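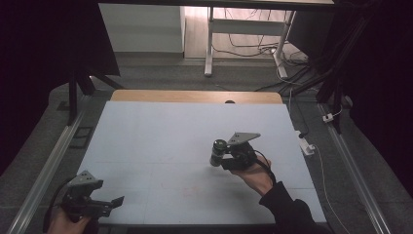 Call for participants: ten sessions on a padded table

3 min read

Predeck is a pale, foam-covered board that you lay on a table so you can work on it. The people who make it, Sanent, believe it makes handwork at a table easier on the wrists and kinder to whatever you put down. I have been asked to find out if that's true. I have my doubts, and I'd like to hear from people who have theirs.

We are looking for adults who do some kind of work with their hands at a table, for pay or for themselves. Bookbinding, mending, sorting hardware, wrapping parcels, model kits, all fine. If your table at home is already perfect, apply anyway. You may be the most useful person in the room.

What you would do

You come to our room in the Dobson building for 10 sessions. In each one you work at the board on a set of small tasks we give you, then do the same tasks on a bare tabletop. Afterward you fill in a short form and talk to me. I will ask what annoyed you. I will ask it again in a different way if you say nothing did.

Pay is 20 dollars an hour, including the form. Parking behind the building is free if you get there early, and I can't promise more than that.

What I want to know

The brochure says the surface is "seamless in use." The surface has seams. They're faint, and the board is divided into panels by them, and I would like somebody to tell me if a needle or a small washer finds them. The brochure also says it wipes clean. There are faint reddish smudges on ours. I'd like to hear what you think of a light-colored top for everyday work before anyone prints that sentence again.

Then there is the height. Putting a board on a table raises your work, and people who sit low notice. The board doesn't reach the far edge of the wood on our table either, so a strip of tabletop shows behind it. Some testers in the July round liked having that ledge. Others kept setting things half on and half off.

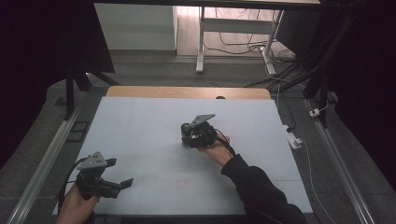
Regula Thaler, after reading a draft of this call, wrote back that a person paid by the hour will say nice things about any table, and that we should be asking people who would have to buy one. Fair enough. So the last session has a new part: we tell you the price and you tell us what you would spend the money on instead. Your pay doesn't change with the answer.

Who should not apply

Anyone who has worked for Sanent or for Dorkex, which sells a similar top. Anyone who took part in July. Anyone who needs a chair with arms - we don't have one yet, and I've asked twice.

How to apply

Write to Rosalie Ruchti at the Dobson building, Room 261. Tell me what you make or fix, what kind of table you do it on, and one thing you bought for that table and regret. Please leave out the résumé. Applications have to reach me by November 24, 2021, and I'll answer all of them, including the ones I turn down.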